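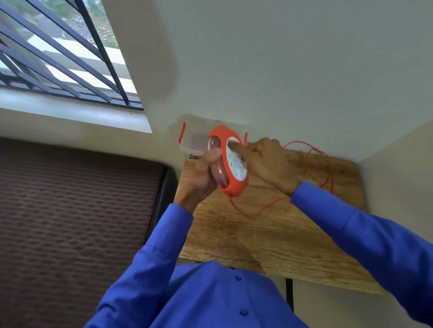
Kapitel 4 vom Cedby-Handbuch ist mein Lieblingskapitel, denn jetzt bringen wir dem Roboter endlich was bei! Das Prinzip ist schnell erzählt: Du machst eine Aufgabe mit deinen eigenen Händen vor, die Kopfkamera nimmt auf, und Cedby lernt daraus, wo zugefasst und wo gedrückt wird. Ich nehme zum Einstieg gern eine Kabeltrommel, so ein orangefarbenes Ding mit weißer Steckdosenfläche. Die linke Hand hält seitlich am Griff, der rechte Zeigefinger geht vorne auf die Fläche, und schon hast du eine Aufgabe, bei der zwei Hände wirklich Verschiedenes tun. Das Kabel darf ruhig in Schlaufen daneben liegen (bei dir zu Hause liegt es ja auch nicht immer ordentlich aufgewickelt).

Was du brauchst: die Kopfkamera mit Stirnband, ein Tablet mit der Software Elen ab Version 2 und einen Platz, an dem du bequem mit beiden Armen nach vorne greifen kannst.

4.1 Aufnahme vorbereiten

1. Setz die Kamera auf und zieh das Band fest. Wenn du nickst, darf nichts rutschen.
2. Starte Elen und tippe auf »Vormachen«.
3. Streck beide Hände aus und schau auf dem Tablet nach, ob sie vollständig zu sehen sind. Ich neige den Kopf immer noch ein bisschen weiter nach unten, als es sich natürlich anfühlt.
4. Gib der Aufgabe einen Namen. Bitte einen, den du in drei Wochen noch verstehst!

Hinweis: Einfarbige Ärmel sind prima. Elen trennt dann Arm und Gegenstand sauberer voneinander.

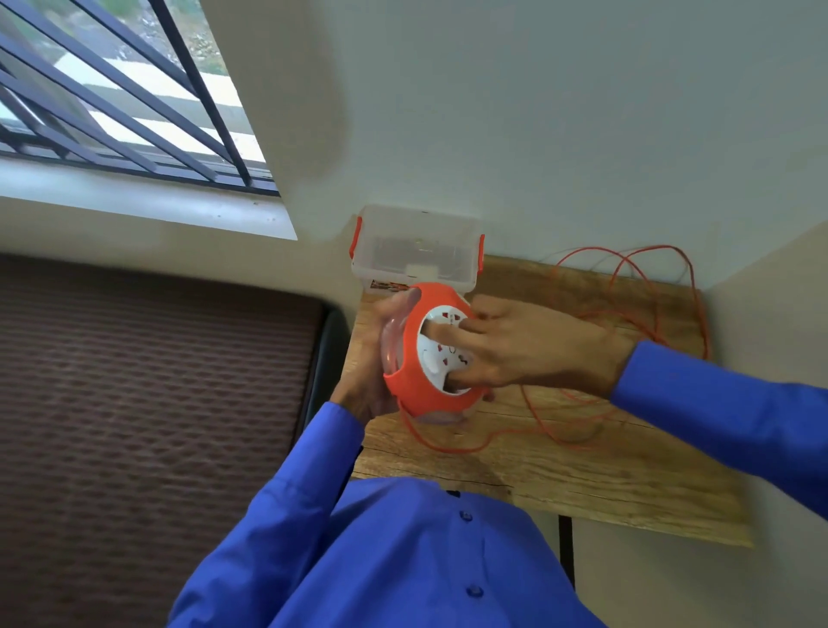 VORMACHEN MIT BEIDEN HÄNDEN

5. Greif den Gegenstand mit der Haltehand und bleib kurz so. Elen setzt hier die erste Marke.
6. Führ die zweite Hand langsam heran, Zeigefinger voraus. Bei der Trommel ziele ich auf die weiße Fläche innerhalb des orangefarbenen Rands.
7. Drücken, kurz halten, loslassen. Danach beide Hände zurück in die Ausgangslage.
8. Das Ganze wiederholen, und zwar jedes Mal ein klein wenig anders: mal höher, mal leicht gedreht. Mein eigener Satz für diese Übung hat 828 Durchgänge, aber keine Sorge, für den ersten Versuch reicht viel weniger.

Achtung: Übe nur mit Geräten, die nicht am Netz hängen. Stecker ziehen, bevor du die Aufnahme startest, und nichts in die Steckdosenöffnungen schieben!

Achtung: Solange du vormachst, bleibt der Arm des Roboters auf »Pause«. Er darf sich erst beim Nachmachen bewegen, und dann sind deine Hände weg vom Arbeitsbereich.

4.2 Durchgänge aussortieren

Geh die Liste in Elen einmal durch und wirf alles raus, bei dem eine Hand aus dem Bild wandert. Von fast 2.567 Aufnahmen sind bei mir am Ende 2.223 übrig geblieben, alle Übungen zusammengerechnet. Das Sortieren dauert, aber ich mache es lieber gleich am selben Abend, mit Tee.

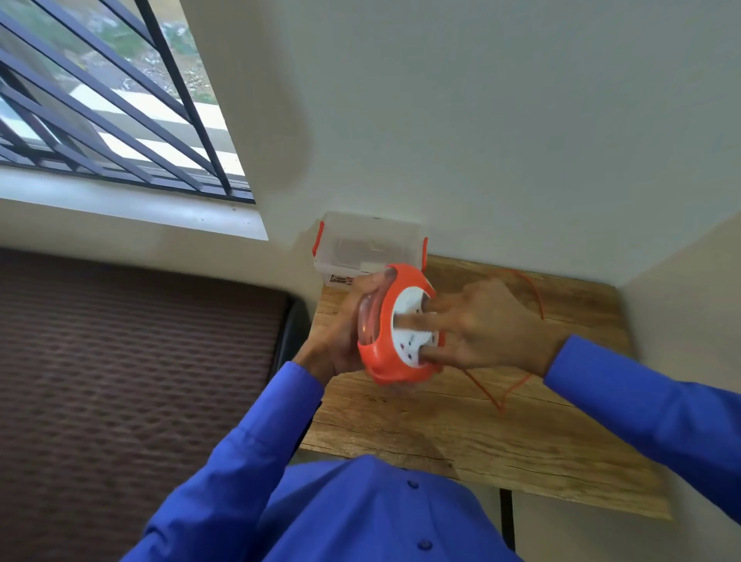 Abbasi schrieb mir zu diesem Kapitel, man solle die langsamen Durchgänge bitte nicht löschen, der Arm greife damit bei ihm viel ruhiger zu. Das übernehme ich gern! Lass also auch die gemütlichen drin, solange beide Hände sichtbar bleiben.

9. Tippe auf »Übertragen« und warte, bis Elen den Satz als vollständig meldet.
10. Weiter geht es in Kapitel 5 mit dem Nachmachen am Greifarm Gotness.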